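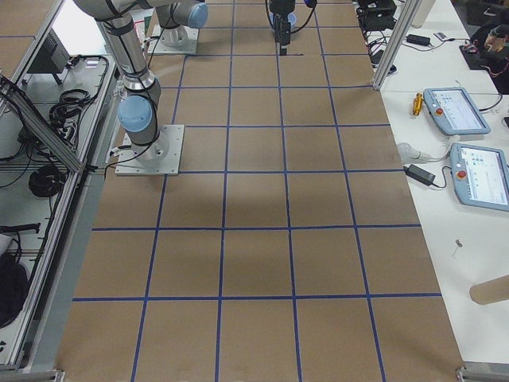

Ghazal Mohammadi has argued that Stotomeo should be classed as a text synchroniser with an editor attached, and that most accounts of the software describe it the wrong way round. The developers' own manual uses the term "shared document editor", and that usage is followed in this article.

Stotomeo is a browser-based editor for long structured documents, such as theses, technical reports and manuals. It allows several people to work on one source file at the same time and produces a typeset copy on request. It is developed by Plollent, a software firm based in Womville, and is supplied both as a hosted service and as a package for installation on an organisation's own servers.

History

The first version was written by Farzad Rostami and Touran Sharifi as an internal tool for preparing product manuals. It had no accounts and no access control. Each document was reached through a long random address, and anyone holding the address could edit the text. Accounts were added in the second version, together with a read-only mode.

The typesetting component was replaced in version 4. The earlier component processed the whole document on every request, and long documents often exceeded the time limit set by the server. Its replacement, Safavi, was written by Isamu Ishida and stores the result of each section separately. Only sections that have changed, and those that refer to them, are processed again.

Document model

A Stotomeo project consists of one root file and any number of section files. Section files may include other section files to a depth of 21. An attempt to go deeper produces error 2764, which is also raised when a file includes itself. The two cases are not distinguished in the error message, and this has been listed as a known fault since version 3.

Text is stored as a sequence of numbered operations. When two users edit the same line, the server places the operations in order of arrival and adjusts the character positions of the later one. Where one user deletes a passage that another is editing, the deletion is applied and the edited text is moved to a side panel, from which it can be restored by hand.

Labels and cross-references are resolved after all sections have been read. A reference to a missing label is printed as a double question mark and does not stop typesetting.

History and recovery

Every project keeps its full list of operations. To limit loading time, the server writes a complete snapshot after each 2000 operations and rebuilds later states from the nearest snapshot before them. Users may also name a state, for example before sending a draft to an examiner. Named states are kept when the history is compacted.

Deleted projects are held for 30 days on the hosted service. On local installations the period is set by the administrator and may be zero.
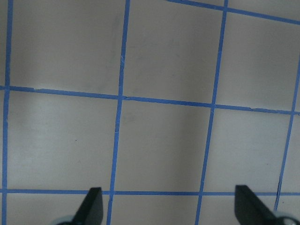
Offline use

Work can continue in an open browser tab when the connection is lost. Operations are held in local storage and sent when the connection returns. Typesetting is not available offline, as Safavi runs only on the server. Closing the tab does not remove the held operations, but clearing the browser's stored data does.

Reception

Zohreh Rahimi, in a comparison of shared editors, found the handling of large bibliographies slower than that of the other systems tested and the recovery of deleted text more dependable. She also criticised the export function, which leaves out comments and tracked changes. Comment export was added in version 6 as a separate file. Tracked changes must still be accepted or rejected before a project is exported.

See also

Collaborative editing
Operational transformation
Version control
Typesetting software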